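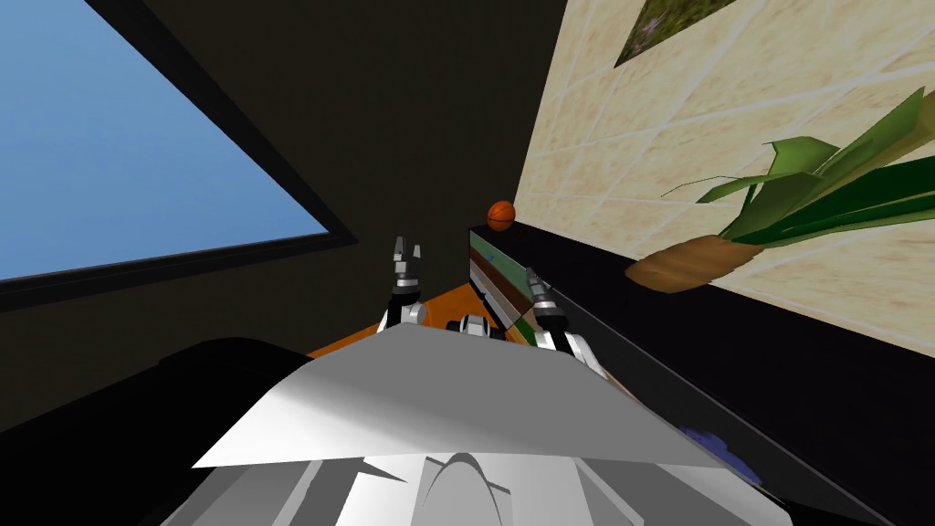 4. The Kit as We Used It

We should say at the outset that we came to the Nemov kit as customers and stayed with it as, well, somewhat demanding friends. Our group in Flarkton had spent most of the previous year looking for a simulator package that a small teaching lab could put in front of students without first giving them a month of setup chores, and when Yolanda Cantero brought the kit to our January planning meeting we agreed to give it a fair and fairly long trial. What follows is our account of that trial, using release 2 of the software under the standard academic license. We paid for the license out of our ordinary teaching budget and had no arrangement with the maker beyond the usual support address, to which we wrote often.

4.1 What comes in the package

The kit has three parts. The first is the room library, a set of furnished interiors that load with their lighting already in place. The second is the robot model with its arms and grippers, which can be driven by a hand controller, by a script, or by a policy the user has trained elsewhere. The third is the recorder, which stores joint positions and rendered views together in a single episode file. Our students took to the recorder at once and to the room library soon after. The arm settings took longer, and we will come back to them in Section 4.3.

Figure 2 gives the operator's view over the top of the torso, with both grippers reaching forward over an orange tabletop. We include it partly because readers who have only worked with fixed overhead views may not be prepared for how much of the robot's own body sits in this one. The flat panel on top of the torso takes up the lower center, and on a small laptop screen several of our students wished it were out of the way. We grew rather fond of it in the end. Having the body always present gives a new operator a sense of where the arms begin, and that is a thing people otherwise have to learn by bumping into the furniture.

4.2 Rooms and clutter

A word on the rooms, which we think are the nicest part of the product. The one in Figure 2 has a tiled wall on the right with a long black counter along its base, a potted plant, a basketball and a window onto blue sky. None of those things mattered to our task, and we left them in on purpose. Vega Gallardo, who has taught the introductory course for longer than the rest of us, argued quite firmly that students who train in a bare room write code for a bare room, and we have come around to her view. The tiles are rendered with grout lines and a sandy texture, and they gave one student's edge detector a good deal of trouble (she was very patient about it, and her fix is now part of our handout).

The sky, on the other hand, is a plain flat blue, and we would have liked something with more variation in it for the lighting exercises. Benito Villalobos wrote to ask whether other skies could be loaded. They can, through a setting in the room file, although the manual had not yet caught up with it when we checked on 2021-04-20.

4.3 Reaching and grasping trial

For the trial itself we asked for 500 episodes of a simple reach and grasp at table height, shared out among the class so that everyone drove both arms. Of these, 296 ended with the target held as the instructions required, and 106 ended with the target touched but not held. The remainder were stopped by the operator or by the kit's own joint limit warning. We do not offer these as a measure of the robot, and we would ask readers not to treat them as one, as most of our operators were in their first term and a few had never held a controller before.

Araceli Campos went through the touched-but-not-held group by hand over a long weekend, for which the rest of us remain grateful. Her notes point mainly to the wrist. In the default settings the wrist turns more slowly than the forearm moves, so a beginner arrives at the object with the fingers still coming around and closes them too early. Raising the wrist rate in the arm settings helped a good deal in informal practice afterward, but we did not repeat the full trial and so cannot put a number to it.

4.4 Comparison with our earlier setup

Before this we had used Orura, which we still keep for the advanced course and still like. Its contact settings are easier to inspect, and its error messages are kinder. The Nemov kit was quicker to install on the shared machines in the Quintana building, and the episode files opened in our existing scripts with very little coaxing. Aurelio Lozano would like it noted that the export tool drops the episode title if it contains a comma, so we now use underscores throughout.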